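Section 6. Hangers and closet bar

Applies to the Genton closet kit, both widths. Rev. 5/3/18

Before you start: bar brackets from Section 5 must be tight. If not, go back and do those first.

1. Sort hangers by type. Wire in one pile, plastic in another, padded ones and pants clips off to the side.

2. Check each wire hanger. Hold it by the neck, look along the bottom bar. Small kinks in the shoulders are OK for shirts. Sagging bottom bar, no good for pants.

3. Run a thumb along the coating. Flaking or bare spots, toss it. Rust marks don't wash out of white cotton.

4. Feel the twist at the neck. Should be snug, no sharp end sticking out. Sharp end = snagged collars. Press it flat with pliers or swap the hanger.

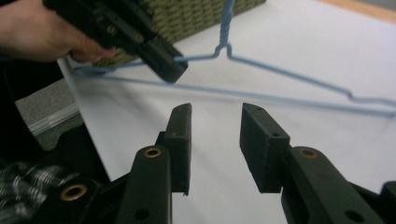 5. Straighten bent shoulders by hand, a little at a time, both sides the same. Do this on a flat surface so you can see if the bar rocks.

CAUTION: Do not bend the neck back and forth. Wire gets weak there and snaps, usualy with a coat on it.

6. Hang all hooks facing the wall. Leave 2 fingers of space between garments, more for sweaters or anything thick.

Note: Wire hangers are for light stuff only. Shirts, blouses, kids clothes. Winter coats go on the wide Siqueira hangers (sold seperately) or they will lose their shape by November.

7. Load the bar from the bracket ends in toward the middle. Heavy items at the ends, near the brackets. Stop if the bar bows.

8. Spare hangers: nest them same direction, all the hooks together, and stand them in a basket or box on the closet floor. Don't pile on the top shelf, they slide.

NOTE: Older Bratar bars are thicker. Small hooks may not clear. Try one before loading the whole closet.

Replacement brackets: order part 192, comes as a pair, screws included. Shelf liner is in Section 7.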